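Section 3. Setting Up Your Coler Outdoor Weather Station

Read this section through once before you open the mounting kit. You will need a Phillips screwdriver, a level, a compass (the one on a phone is fine) and the bag of hardware marked Trurkance. Allow 57 minutes for the whole job, longer if you are drilling into masonry.

3.1 Choosing a site

The outdoor unit measures temperature, humidity, wind and rain. Each reading depends on where the unit stands. Pavement warms up in the sun and gives off heat after dark, so a unit mounted low over concrete will read high on summer evenings. Grass is better. If you have only pavement, use the long pole.
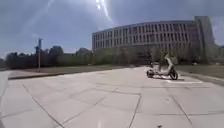
Figure 3-1. Open paved ground with trees and a building beyond.

1. Stand where you plan to put the pole and look in all directions. Note any walls, fences or trees.
2. Keep the unit at a distance of at least four times the height of the nearest tall object.
3. Stay clear of air conditioner outlets, dryer vents and sprinklers.
4. Check that the indoor display will be within 89 yards. Walls shorten this range.

Note: If you cannot meet step 2, wind readings will be low on the sheltered side. Rain and temperature are less affected.

3.2 Sun and the solar panel

The small panel on top charges the backup cell. It must face south in the northern hemisphere and north in the southern. Do not aim it by eye from the position of the sun unless it is midday.
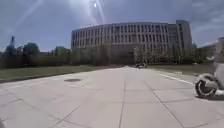
Figure 3-2. Sun above a curved multi-story building.

5. Loosen the collar, turn the head until the panel faces the correct way, and tighten the collar by hand.
6. Leave the head unit in daylight for 3 hours before pairing.

Caution: Do not look directly at the sun while lining up the panel.

3.3 Raising the pole

7. Slide the lower pole into the base and fit both locking pins.
8. Fasten the base to the ground with the four anchors. On loose soil, use the Cadholm ground spike (sold separately).

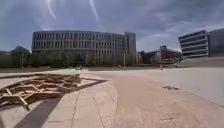

9. Fit the upper pole and tighten the clamp until it no longer turns.
10. Hold the level against two sides of the pole. Adjust the base screws until both read true. A leaning pole makes the rain gauge read short.

Caution: Stop work if there is lightning or strong wind. Never raise the pole near power lines.

3.4 Pairing and first readings

11. Press and hold SYNC on the display until the antenna symbol blinks.
12. Press the button under the head unit once. Pairing takes up to 13 minutes.

Early readings may look wrong. Temperature settles first, then humidity. Pressure is measured indoors and has to be matched to your local figure by hand, as set out in Section 4.

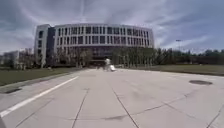 Wait a full day before you change any of the calibration settings, and then change one at a time. If you move the pole later, clear the stored highs and lows so that old readings are not mixed with new ones.

13. Write the mounting height on the card inside the back cover. Rotich service staff will ask for it if you call.

Clean the rain funnel every month, and again in November if leaves are falling in your area.

Section 3 revised Tue 12 September by Lindalva Araújo.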